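Udum sets equipment budget for automated computer disassembly

12/30/19 - Electronics recycler Udum has approved a capital plan for robotic disassembly cells at its Henare plant. The plan covers 17 cells over two budget years, with the first order to be placed in January.

Each cell pairs one arm and gripper with a slotted worktable and a fixture for removed parts. Fixtures are printed in-house and budgeted as consumables.

"We costed the grippers and spare fingers separately from the arms," said Jozef Jacobs, equipment planning manager at Udum. "They wear at a different rate, and the old budget hid that."

Desktop towers will be handled first. Laptops are deferred until the programme's second year.
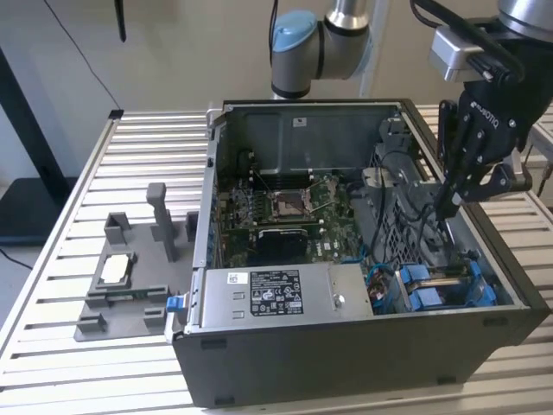

Integration will be tendered as a separate contract - bids must include operator training, guarding and a 20-month service term. Existing manual benches stay in use until each cell passes acceptance.

Recent releases
Udum renews Cultov freight contract
Plestska depot adds 35 storage bays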